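工单:请愿签名数前台与后台不一致,Buckley 请愿无法转入议程
提交单位:Clonden 镇议会议事服务科 提交人:Dymphna Doherty

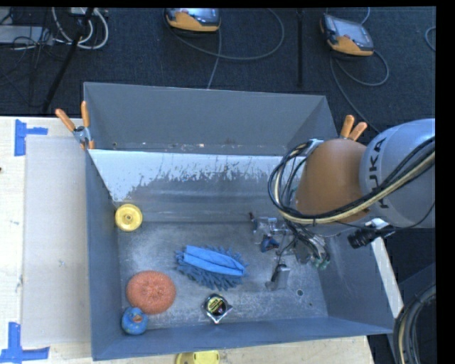 附件 1:灰色敞口金属箱,浅色木台面

产品:Huline 请愿与议程模块
服务商:Candmont 支持组
建单日期:09/09/2026
优先级:高
状态:已解决,遗留一项转需求单

问题描述(提交人填写)

Buckley 选区居民发起的网上请愿,内容是要求恢复镇图书馆 Buckley 分馆的晚间开放。按照镇议会的请愿规则,有效签名满 3000 个,议会必须在下一次全体会议上安排辩论。请愿的公开页面从昨天下班前起显示“已达到辩论门槛”,进度条是满的。我今天早上进后台准备把它转入议程,系统提示“有效签名不足,无法转入”,转入按钮是灰的。

我核对过是同一份请愿,编号一致,标题一致。公开页面刷新过,换了浏览器,也请隔壁办公室的同事在他自己的电脑上看过,都显示已达标。后台退出重新登录,没有变化。

影响:发起人已经看到页面上的达标字样,并且写信给了本选区的两位议员。其中一位今天上午打电话来问辩论排在什么时候。全体会议的议程要在会前公示,公示之后再加议题需要议长书面同意,所以我希望在议程定稿之前弄清楚。

我需要知道两件事。第一,哪个数字是对的。第二,如果后台的数字是对的,公开页面为什么会写已达标。

我没有改过任何设置。

更新一:支持组一线,建单当天上午

已收到。请协助提供以下内容:
后台请愿详情页的“签名统计”一栏完整文字;
该请愿的“处理记录”导出文件;
最近是否修改过请愿规则中的门槛、开放时间或签名资格;
是否有其他请愿出现同样的情况。

在排查结束之前,请不要使用“重新打开签名”功能。该功能会清空已计算的统计,之后无法还原当时的状态。

更新二:Dymphna Doherty,同日上午

签名统计一栏写的是:收到、有效、待核、无效四行。“收到”的数字超过门槛。“有效”的数字低于门槛。“无效”比我平时看到的高很多。“待核”不是零,通常过一夜之后应该是零。

处理记录已经导出,放在附件里。我打开看了一眼,最后几行都是同一句英文,大意是批处理停止。

请愿规则我没有动过。门槛一直是 3000,年初议会讨论过要不要下调,没有通过。

其他请愿:目前开放签名的还有几份,签名都不多,我看不出有没有问题。已经关闭的那些我没有查。

补充一点,发起人也交来了纸质签名。纸质签名由我们科手工录入,录入时选的来源是“纸质”,系统应当和网上签名一起计算。录入昨天下午完成。

更新三:支持组一线,同日中午

看过处理记录,情况如下。

公开页面的进度条读取的是“收到”的数字,后台转入议程时检查的是“有效”的数字。两者在正常情况下差别不大,因为夜间核验任务会把无效签名从“收到”中扣除并刷新公开页面。昨晚的核验任务中途停止,没有走到刷新这一步,所以公开页面停留在核验之前的数字。

因此对第一个问题的初步答复是:公开页面的数字偏高,后台“有效”的数字偏低,两个数字现在都不能用来判断是否达标。请不要据此答复议员或发起人。

公开页面可以临时加一条说明。建议文字:“签名正在核验,结果以议会公布为准。”如果同意,请在后台“页面提示”中填写并发布,这个操作不影响统计。

核验任务为什么停止,已转二线。

更新四:Dymphna Doherty,同日中午

说明已发布,文字改成了“本请愿的签名正在核验,核验完成后由议事服务科公布结果”。议长办公室看过这句话。

请二线尽快。那位议员下午还会来电话。

更新五:支持组二线,同日下午

核验任务每批处理 200 个签名。每批先查地址是否在本镇范围内,再查同一人是否重复签名,最后写回结果。任何一批写回失败,整个任务停止,等待下一次夜间执行。下一次执行会从失败的那一批重新开始,所以如果失败的原因没有消除,它会一直停在同一个地方。

昨晚停止的那一批里,有一个签名的地址同时匹配到两个选区,编号分别是 18 和 21。程序要求每个地址只能对应一个选区,遇到两个就报错,写回失败。

我们抽看了同一请愿里被判为无效的签名,发现其中相当一部分的邮编集中在 Buckley 的同一片街区。这些签名的无效理由是“地址不在本镇”。从地图上看这些街道显然在本镇之内。

请确认:Buckley 一带的选区划分近期是否有过调整?

更新六:Dymphna Doherty,同日下午

有。选区边界调整从今年一月起生效,Buckley 东侧沿河的一片街道从 18 选区划到 21 选区。选举办公室当时给我们发过新的街道对照表,系统里的表是由贵方导入的,我们这边只收到一封“导入完成”的邮件。

那封邮件我找到了,转在附件里。邮件里没有写导入了多少行。

另外说明,请愿的签名资格是“在本镇居住、工作或就学”,与住在哪个选区无关。选区只用来告诉议员签名来自哪里。所以选区对不上不应该影响签名是否有效。这一点写在请愿规则第一段,贵方配置系统时应当有这份规则。

更新七:支持组二线,同日下午

谢谢,这解释了大部分现象。

核对了一月的导入记录。对照表导入时分成两步:先把移出 18 选区的街道标记为停用,再把这些街道写入 21 选区。第一步完整执行。第二步在写到一部分时因为格式问题跳过了若干行,这些行里的街道名带有撇号,导入工具把撇号当成了字段的结束。跳过的行没有计入错误,所以导入结果显示为“完成”。

由此产生了两种情况。

情况甲:街道在 18 选区被停用,又没有写进 21 选区。系统找不到这个地址,于是判为“不在本镇”。这就是无效签名偏多的来源。

情况乙:有一条街的名称在旧表里有两种写法,停用时只停用了其中一种,新表写入之后同一地址在 18 和 21 选区各有一条记录。这就是批处理停止的原因。

关于您提到的规则:确实,资格检查应当只问是否在本镇。目前程序是通过“能否找到所属选区”来间接判断是否在本镇的,这是设计上的做法,选区表完整时两者结果相同。我们认为这一点需要改,但它不属于数据修复,另行处理。

更新八:Dymphna Doherty,同日下午

这张表一月就不完整,那么从一月到现在,住在这片街道的人在别的请愿上签的名也可能被判为无效。请确认。

如果有请愿因为这个原因没有达标就关闭了,我必须向议会报告,这和 Buckley 这一份是两回事。

更新九:支持组二线,同日傍晚

会查。先修数据,再对一月以后关闭的全部请愿重新计算一遍,结果只写入一份对照报告,不改动已关闭请愿的状态。改不改由贵方决定。

今晚的安排:
暂停请愿模块的夜间核验任务;
备份现有选区街道表和全部签名记录;
在测试环境用选举办公室的原始对照表重新导入,撇号问题用修正后的导入工具处理;
导入后逐行比对原始表和系统表。

测试环境比对无误之后,再请您书面同意在正式环境执行。期间居民仍可正常签名,新签名会停在“待核”。

更新十:Dymphna Doherty,同日傍晚

同意今晚在测试环境操作。正式环境等我明天答复。

请用选举办公室重新发的对照表,不要用一月邮件里的那一份。我刚和选举办公室通过电话,他们说一月之后又更正过一条街的门牌范围,更正的那一版没有发给我们。新表今晚由他们直接上传到工单,我已经把他们加进抄送。

给议员的答复我是这样说的:签名正在重新核验,结果未定,议程定稿前会书面告知。供贵方参考,如果有人绕过我们直接联系支持组,请用同样的说法。

更新十一:支持组二线,次日上午

选举办公室的新表已收到并在测试环境导入。逐行比对,原始表与系统表一致,没有跳过的行。名称有两种写法的那条街,旧写法已作为别名归到同一条记录之下,不再重复。

新表比一月那份多出的更正是沿河街道末段的门牌范围,原来漏掉了单号一侧的几栋。这几栋在旧表里也属于“找不到”。

在测试环境对 Buckley 请愿执行了一次完整核验。所有批次写回成功,任务走到了最后一步。“待核”为零。“有效”高于 3000。剩余的无效签名按理由列在附件中,主要是重复签名和没有完成邮件确认的签名,另有少量确实是外地地址。

说明一下:这是测试环境的结果,数据取自昨晚的备份,不包括之后新增的签名。在正式环境执行之前,请不要对外公布。

更新十二:Dymphna Doherty,次日上午

看过附件。有两个问题。

一、纸质签名里有一些被标成了“没有完成邮件确认”。纸质签名没有邮箱,怎么确认?录入时邮箱一栏我们一直是空着的,以前没有出过问题。

二、有几个重复签名,是同一家人同姓同名的首字母。比如父子两人,签的都是首字母加姓,地址相同。这几个我能从纸质原件上看出笔迹不同,年龄栏也不同。系统把后一个判成重复。

更新十三:支持组二线,次日中午

关于第一点。查过,那几条纸质签名在录入时来源选成了“网上”。录入界面的默认来源是“网上”,每保存一页之后会恢复默认值,录入人如果没有重新选择,后面一页就会记成网上签名。这不是本次故障的一部分,不过会影响结果。请贵方对照原件确认是哪些页,我们可以批量改正来源,也可以由贵方在界面上逐条改。

关于第二点。判重规则是姓名加地址完全相同即视为重复,只保留先签的一条。系统里没有年龄字段,纸质表上的年龄没有录入。对于贵方人工确认不重复的,可以在签名详情里选“人工判定有效”,并填写理由。这个操作会留痕,导出的签名报告中会列出操作人。

两处都不影响达标与否的结论,测试环境里即使不算这些签名,“有效”也高于门槛。

更新十四:Dymphna Doherty,次日中午

不影响结论也要改,签名报告是要附在议程后面公开的。

纸质签名的来源我们自己逐条改,原件在我这里,下午做完。首字母相同的那几条,科里两个人一起看原件,一致认为不是同一人的才改为有效,理由写“经核对纸质原件”。

书面同意:同意今天下班后在正式环境导入选举办公室的新对照表,并重新核验 Buckley 请愿。执行前请在工单里写一句,执行后再写一句。

更新十五:支持组二线,次日傍晚

开始在正式环境执行。后台请愿列表会暂时只读。

更新十六:支持组二线,次日晚

执行完毕。

选区街道表已替换,逐行比对一致。旧表保留一份,标记为停用。
Buckley 请愿已完整核验,没有中断,“待核”为零,“有效”高于 3000,后台“转入议程”按钮可用。
公开页面的数字已刷新,现在与后台“有效”一致。
夜间核验任务已恢复。
列表只读已解除。

临时说明仍在公开页面上,请贵方确认结果之后自行撤下。

更新十七:Dymphna Doherty,第三天上午

后台和公开页面数字一致,我两边都看过。昨天下午改过来源的纸质签名都还是“纸质”,人工判定的那几条也都在,没有被覆盖。

请愿已转入议程草稿。转入时“所属选区”一栏自动带出的是 18,发起人住的那条街现在属于 21。这一栏会印在议程上,请看一下。

更新十八:支持组二线,第三天上午

所属选区是请愿创建时写入的,之后不随选区表更新。这份请愿创建时发起人的地址匹配到旧表的那条重复记录,所以记成了 18。已在后台改为 21,请重新打开议程草稿查看。

其他仍在开放的请愿也检查过,没有同样的情况。

更新十九:Dymphna Doherty,第三天上午

草稿里已经是 21。页面说明撤下了。发起人和两位议员的书面通知已发出。

等一月以来已关闭请愿的对照报告。

更新二十:支持组二线,第三天下午

对照报告见附件。做法是用新的街道表,对一月以后关闭的每一份请愿重新核验,列出原来的有效数、重新计算的有效数和门槛。

结果:
没有一份请愿因为重新计算而从未达标变为达标。
有几份请愿的有效数上升,上升的签名都来自移入 21 选区的那片街道。
一份关于河边步道照明的请愿上升最多。该请愿适用的是书面答复门槛,原来就已超过,当时也已得到书面答复。
没有请愿的有效数下降。

已关闭请愿的状态和公开数字均未改动。

更新二十一:Dymphna Doherty,第三天下午

收到。步道照明那份我翻了当时的档案,书面答复确实发过。

已关闭请愿的公开数字怎么处理,我要问议会的法务。我个人倾向于在每份请愿下面加一条更正说明,保留原数字。有了答复再另开工单,不在这里等。

还有几项请在关闭之前答复:

导入工具跳过行却报告完成,以后怎么避免?
公开页面的“已达到辩论门槛”在核验之前就会出现,这次引起的麻烦大半在这里。能不能改成核验之后才显示?
一批失败,整个任务停下,我们这边没有收到任何通知。如果我没有去点转入按钮,可能要到议程定稿那天才发现。
资格判断和选区表分开,什么时候改?

更新二十二:支持组二线,第三天傍晚

逐项答复。

导入工具:已修正撇号的处理。导入完成邮件今后会写明原始行数、写入行数和跳过行数,有跳过的行时标题为“导入未完成”,并附上被跳过的行。下一次选区表更新时即按此执行。

公开页面:可以改,不需要改程序。后台“显示设置”里有一项“进度依据”,现为“收到”,改成“有效”即可。改后居民签名当天看不到数字增加,要到夜间核验之后才会变。以往有议会因为收到居民投诉“签了名不算数”又改了回来。请贵方决定。

通知:已为贵方打开核验任务的失败通知,收件人设为议事服务科公用邮箱。要增加收件人可以在“通知”页自行添加。另外,单个签名出错时跳过该签名、继续处理整批的改动已经排入下一个版本,出错的签名会单独列在“需人工处理”中。

资格与选区分开:涉及程序改动,已转需求单,由产品组评估。目前没有日期可以给。在此之前,选区表有缺行时仍可能出现同样的误判,所以每次更新选区表之后,建议贵方在后台用几条边界附近的街道试查一遍。

更新二十三:Dymphna Doherty,第三天傍晚

进度依据先改成“有效”,签名按钮下面加一行字:“新签名将在核验后计入,通常为次日。”如果有投诉再说。请贵方确认这行字在手机页面上也能显示。

试查街道的做法我会写进科里的操作说明。选举办公室答应以后对照表有更正时同时抄送我们和支持组,请把接收邮箱告诉他们。

更新二十四:支持组一线,第四天上午

手机页面已确认,那行字显示在按钮下方,屏幕窄时折成两行。
接收邮箱已回复选举办公室。
昨晚夜间核验任务正常完成,全部批次写回成功,贵方公用邮箱没有收到失败通知,属正常。

如无其他问题,请确认关闭。

更新二十五:Dymphna Doherty,第四天上午

昨晚新增的签名今早已经计入,两边数字一致。议程已定稿并公示,Buckley 请愿在上面。

可以关闭。需求单有进展时请通知公用邮箱,不要只发给我。

关闭记录

故障原因:一月选区街道对照表导入不完整,部分移入 21 选区的街道缺失,一条街道在 18 与 21 选区重复;核验任务遇重复记录停止,公开页面未刷新。
处理:以选举办公室更正后的对照表重新导入,重新核验请愿,更正请愿所属选区。
配置变更:公开页面进度依据由“收到”改为“有效”;开启核验任务失败通知。
遗留:资格判断与选区表分离,已转需求单。已关闭请愿公开数字的更正,待客户另开工单。
关闭人:Candmont 支持组一线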